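Home | Manuals | Garment Care | Parts

4.2 Laying out a T-shirt

1. Clear the white tabletop and place the shirt on it.
2. Locate the neckline before moving the fabric.

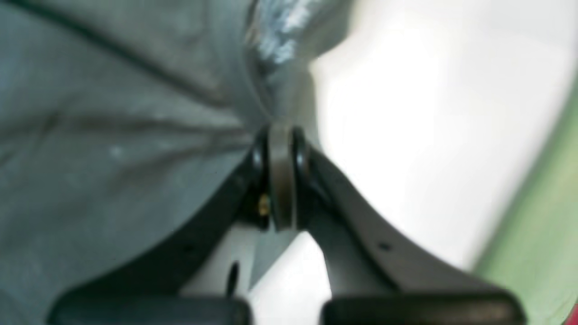

Fig. 10. Close view, step 2

3. Lift light fabric by the fold – do not drag it. Loose material must stay clear of the table edge.
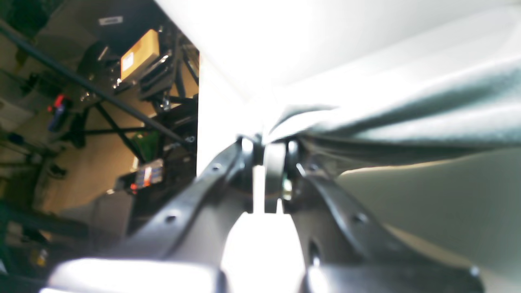 Fig. 11. White fabric, soft folds

4. Spread the shirt until the hem runs nearly straight. Wrinkles are acceptable at this stage.

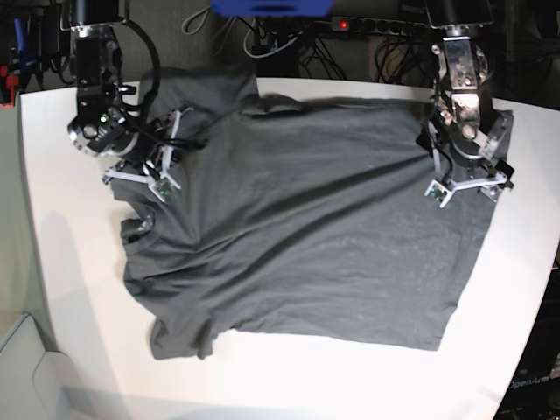
CAUTION – LINT

Dark fabric shows light specks. Brush before folding.

Contact Brelta | © 2003 Brelta | Back to top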